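Trying out the Grikel: a morning with Ruba Sayegh

I'd been pestering Purnemura for months to let me see the Grikel in a proper workplace, so when they finally said yes I was on the early train to Durnthorpe with a flask and far too many questions. The Grikel, if it's passed you by, is their rent-by-the-month kit: a mobile base, one arm, a two-finger gripper with a little camera up at the wrist, and a piece of software called Masri that lets ordinary staff set the thing up. That last bit is what I wanted to poke at, because I've heard it promised before (many times!) and been let down.

Ruba Sayegh runs the packing and supplies side at the Durnthorpe site and has had the kit since June. She met me at the door already talking.

"I didn't ask for a robot," she told me. "I asked for another pair of hands on the early shift, and this is what the budget would stretch to. I was a bit cross, if you want to know."

She isn't cross now, or not very. The Grikel's job is fetching small tubs from the stores end and taking them to the benches, and she has 247 tubs on the system, each with its own entry in Masri. Typing those in was, she says, the worst part of the whole business. "Purnemura said we could import a spreadsheet. We could, but it didn't like our spreadsheet. I did most of it by hand with the radio on."

And the set-up itself? I asked her to be blunt. "Two days. They'd said one. The first day went on the Wi-Fi, so I can't blame the robot for that, can I?"

Teaching it a new pick is the clever part. You guide the arm by hand to where you want it, press a button, and Masri keeps the position along with the view from the wrist camera. I had a go and got it wrong twice, then got it right and was absurdly pleased with myself. Ruba reckons a new starter can manage it in almost 4 minutes, which I didn't come anywhere near.

Tamsin Bellamy, who looks after customers for Purnemura, had come along too, and I'd half expected her to jump in every time Ruba grumbled. She mostly wrote things down. I asked why the fingers were such a plain shape when other firms are selling all sorts of fancy ones. "People do ask for the fancy ones," she said. "Then they have to clean them. These come off with four screws and you can wipe them down in the sink."

Ruba's grumbles, for the record: the charging dock is too wide, the warning beep is horrible, and the wrist camera view on the tablet lags when the battery gets low. She'd also like the manual to have an index. Tamsin said the beep can be changed in the settings, and there was a short silence while Ruba took that in.

Would she keep it? "I'd keep it for the tubs. I wouldn't give it anything tall yet. Ask me again when I've seen the next update."

I think that's fair. The rental isn't cheap, and a small team would need somebody patient to do all that typing at the start, but I liked the Grikel more than I'd expected to. I'm going back once the update is in, and I've been told to bring biscuits.

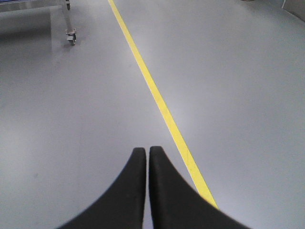
The view from the wrist camera, with the right gripper finger over the edge of the yellow floor line.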